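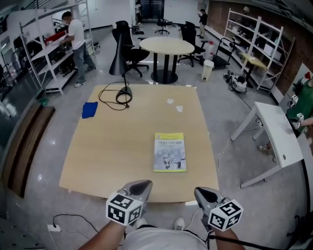

Meder Opens Family Planning Course to Parents in Four Languages

The course gives households a simple weekly routine for papers, meals and school dates. Registration is open until the end of March.

TRONCOSO — Meder, the publisher of paper planners and home organizing courses, announced today that its course Woment will be available to all parents, in English, Spanish, Estonian and Lithuanian. Until now the course was offered only to customers who bought the yearly planner, and only in Spanish.

Woment takes 30 days. Each morning at 6:30 the participant receives one short lesson and one task, and the task should not need more time than it takes to drink a cup of coffee. The first week is only about paper: school letters, bills, medical forms, and the drawings that children bring home and that parents do not dare to throw away. The second week is about the calendar, the third about meals and shopping. The last days are kept free, so that families who fell behind can finish what they left.

"I made the first version for myself, after I missed my daughter's school concert," said Josefina Jara, founder of Meder. "The date was written down. It was written in three places, and one of them was wrong. I did not need more discipline. I needed one place where the date lives."

Ms. Jara wrote the original lessons during one winter, at the kitchen table, and sent them by e-mail to mothers from her son's class. They forwarded the lessons to sisters and colleagues, and after one year she decided to leave her work in a travel office and to print the first planner.

Before the public opening, 131 households followed the new version of the course in a test round. Of these, 107 finished all the lessons. The company asked every household to keep a small diary of what worked and what did not, and several lessons were changed after this. The lesson on menu planning was made shorter. A lesson on sorting toys was removed, as many parents wrote that the children took everything out of the boxes again the same evening, and it is now offered as a separate weekend project.
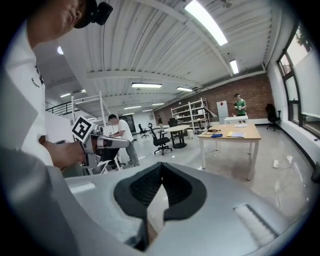 The test round also brought one lesson that was not in the plan. Brittany Landry, a mother of four who works night shifts, wrote to the company that a morning message was of no use to her, because at this hour she is going to bed.

"I answered that I liked the tasks but I was always doing them one day late, and then I felt guilty," said Ms. Landry. "Now I get them at 4 in the afternoon, when I am up and the kids are back. My oldest does the paper tray with me. He is quite strict about it."

Participants can now choose the hour of the message themselves, and they can pause the course for up to two weeks without losing their place.

A new part of Woment is the family meeting. It is held once a week, and it has a fixed order: what is coming, who drives whom, what we eat, and what is still missing. Children who can read are asked to lead it in turn. Saulius Rätsep, who translated the lessons to Estonian and Lithuanian and edited the meeting guide, tried it first with his own family.

"In the beginning our meeting was forty minutes and there was crying," said Mr. Rätsep. "I was explaining too much. The guide says now that every person may speak for two minutes and then we go on — for parents this is also valid."

The translations were not done word by word. Examples about school forms, lunch boxes and holidays were written again for each language, and the shopping lists use the products that a family can find in a usual store. The Spanish text was revised by Ximena Tapia, who also records the audio version of the lessons for parents who prefer to listen while they fold clothes or wait in the car.

Printed pages for the course will be delivered by Gimutlow, the paper goods shop that has carried the Meder planners from the first edition. The set contains the weekly sheets, the meeting cards and the labels for the paper tray. Families who do not want to order the set can print all pages at home, in black and white, and the lessons do not require any special folder or box.

"Many people came into the shop and asked if the planner works with the one they already have," said Sebastián Henríquez, manager of Gimutlow. "With these sheets I can say yes. They have two holes and they go in almost everything."

Parents can register on the Meder website or in the Gimutlow shop. Groups such as parent associations and libraries may ask for a shared start date, so that their members do the lessons in the same days. Requests for groups should be sent at least two weeks before the wished start.

About Meder
Meder publishes planners, sheets and courses for families. The company was founded by Josefina Jara and has its office in Troncoso.

Press contact
Ximena Tapia, Meder, Troncoso
Review access to the course and sample sheets are available to journalists and bloggers on request.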